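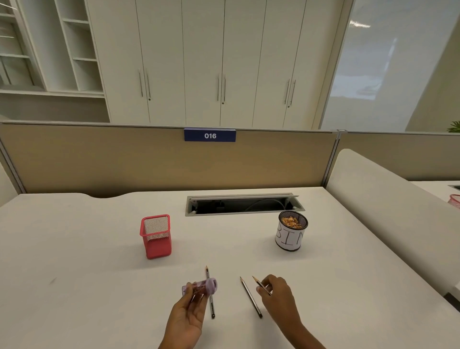 Goltix is releasing Ferkex, a library of everyday desk chores performed by hand from start to finish, so that robots with two arms can learn them from people. The first release opens on March 1, 2019, and it holds 3,068 demonstrations. The chore we're proudest of is one most people last thought about in grade school: sharpening pencils. Anyone who has done it knows how much goes on in those few seconds. One hand keeps hold of a little see-through sharpener with shavings packed up inside it, the other has a short pencil pinched between thumb and fingers, and two more pencils with fresh points are lying on the desk right next to them. For a robot, every bit of that is a decision, and we wanted all of it in the library.

Why we started with pencils

A pencil is light, it rolls, and it has a right end and a wrong end. A small hand-crank sharpener needs one hand to stay steady while the other goes around and around, and the two can't swap jobs halfway through. That makes it a lovely test for a pair of robot arms! It also costs next to nothing to set up, which matters a lot to the schools and small labs we hope will try it.

Of the demonstrations in the first release, 1,545 are sharpening runs. The rest cover emptying the sharpener, putting pencils away in a holder, and wiping down the desk. The people doing the work sit at ordinary office desks and use their own two hands, at their own speed. We don't give them a script. Left-handers crank with the left if they like, and some people lay their finished pencils out side by side while others drop each one straight into the holder.

"We tried writing instructions at first, and everybody got stiff," said Bheki Botha, who leads the demonstration program at Goltix. "Then we just said, please sharpen these, and it got so much better. People pause, they change their grip, they rest a hand on the desk for a second. I love those parts. A robot needs to know that a pause is fine."

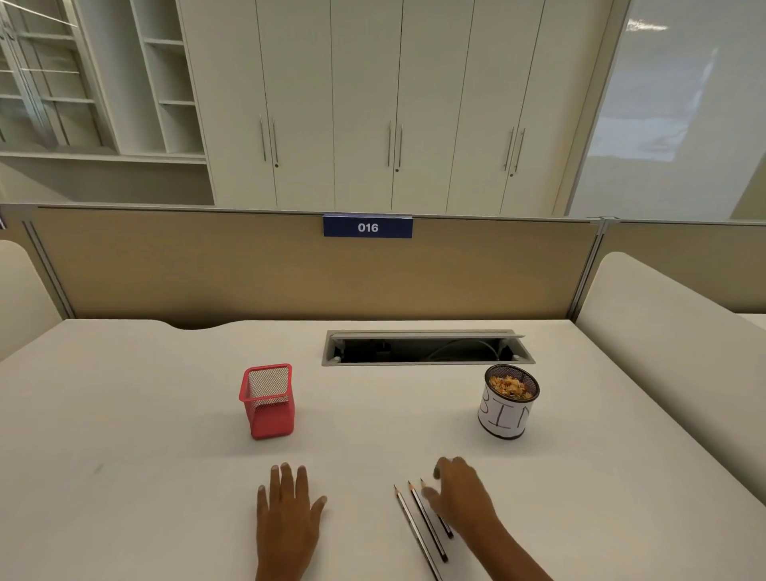
What is in the first release

Each demonstration comes with video from head height, a short plain-English label for every step, and a note on which hand did what. There are 16 step labels for the sharpening chore, from "pick up pencil" to "close sharpener." Teams can train on whole runs or pull out single steps.

Emptying the sharpener has its own section. The small cap has to come away from the body, and the shavings have to land in the bin, which in our setup is a round mesh cup with a hand-lettered paper label. Those cups fill right up to the rim, and we leave them that way for many of the runs, so that a robot gets to see what careful pouring over a full cup looks like.

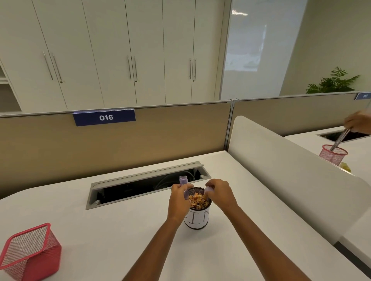

Adding remote control in April

Hand demonstrations are only half of what we have planned. In April we will add a second set, made by people steering a pair of robot arms from a control station through the same chores. The arms were built with Ó Dálaigh, our partner in Brarkby, and the fingertips are soft enough to hold a pencil without snapping the point. Six operators are in training now, and the crank is giving them the most trouble.

It's a tricky motion. The left hand cups the body in the palm, the right pinches the thin metal rod, and the pale handle hangs down between the two.
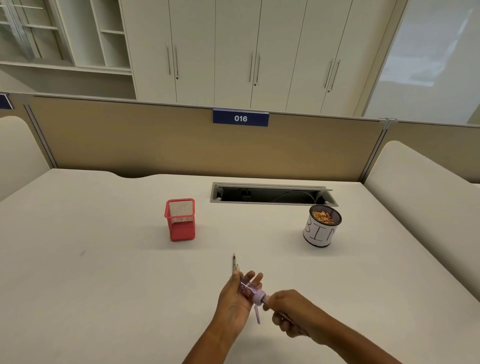
Operators who have spent time doing the chore by hand first seem to pick up the remote version faster, and they get noticeably less frustrated along the way. We now ask every new operator to sharpen a full box of pencils before they touch the controls. (We have a great many sharp pencils. Visitors are welcome to take some home.)

Getting access

Ferkex is free for classroom and research use. Commercial teams can ask for a trial copy, which includes the complete sharpening set and the step labels. Anyone who would like to suggest a chore for the next round can send it in along with the access request form on the Goltix website. Staplers and tape dispensers are already on the list.

About Goltix

Goltix records and labels hand and remote-control demonstrations for teams that build two-armed robots. The company has its recording desks and its labeling team under one roof in Brarkby.

Press contact: Bheki Botha, Demonstration Program, Goltix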